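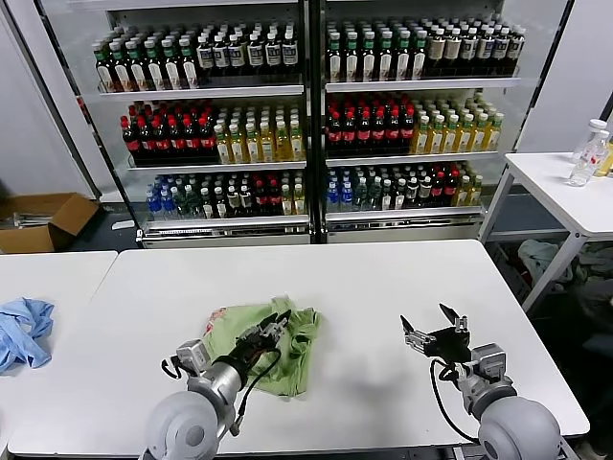
Section 3: Getting your fabric ready

Welcome back! By now you have your Flornell hand-sewing kit unpacked, your needles sorted and your first practice seam behind you, so we get to move on to my favorite part of the whole guide, pressing and squaring up. A good many of the cloths you'll want to sew with start out like the light green one on the white table, crumpled and gathered into folds, and it is such a pleasure to turn a heap like that into a flat, square piece you can cut from. Set aside an evening for it the first time. After that you'll get faster.

What you need

An iron with a steam setting, an ironing board or a folded wool blanket, a spray bottle of plain water, a long ruler, a washable marking pen and the paper gauge from the back of the Flornell booklet. A large table helps a lot. Mine is the kitchen table, cleared off, and I've cut whole sets of curtains on it.

Pressing the cloth

1. Wash and dry the cloth the way you plan to wash the finished piece. Cotton can shrink quite a bit the first time through, and you want that over with before you cut.

2. Shake the cloth out hard, holding two corners. Turn it and shake again from the other side.

3. Lay it on the board wrong side up. Mist it lightly and let it sit for 20 minutes so the water spreads evenly through the fibers.

4. Set the iron for the fabric. If you don't know what the fabric is, start on low and test a corner.

5. Press by lifting the iron and setting it down again. Don't push it around! Sliding stretches the weave, and then your nice straight edge turns into a wave.

6. Work from the middle toward the edges, then hang the cloth over a chair back until it is completely cool.

CAUTION: Never iron straight over a printed patch or transfer. Turn the cloth over, put a thin cotton towel between the iron and the fabric, and keep the steam off.

CAUTION: Steam comes out of the front holes as well as the bottom. Keep your free hand well behind the iron.

Note: Linen likes to be a good bit damper than cotton. Ottilie Holzer, who tested the early drafts of this guide, rolls hers up in a wet towel overnight and it presses like a dream.

Squaring up

1. Find the selvage, the tightly woven edge that doesn't fray. If your piece has been cut from an old shirt or tablecloth there may not be one. In that case pull a single thread near one edge and follow the line it leaves.

2. Snip into the edge beside the line and cut along it slowly.

3. Fold the cloth in half with the cut edges together. If the corners don't meet, open it up, take hold of the two short corners and pull gently on the diagonal. Refold and check.

4. Mark the second edge with the ruler and the paper gauge, then cut.

5. Repeat for the last two sides.

Note: The gauge in the first printing of the booklet came out a little small. If yours says Grudwood on the back cover, download the new one and print it at full size, with "fit to page" turned off.

Storing what you've prepared

Roll the pieces, don't fold them, and you won't have to press the creases out all over again. I tie mine with a strip of the same fabric and write the measurements on a scrap of paper tucked inside. You are now ready for Section 4, the rolled hem, and it's a beauty.

Search this guide Enter keyword Go

Comments (3)

Griet De Bruijn
The thread-pulling trick saved my grandmother's tablecloth project. Mine kept snapping halfway so I just picked up the next thread and carried on, worked fine.

astville_quilter
Does the 20 minutes apply to flannel too? Mine was still damp in spots after pressing and I ended up with a shiny patch.

Ottilie Holzer
@astville_quilter flannel holds water longer so mist it less, and use the towel on top. The shine mostly washed out of mine. Looking forward to the hem section!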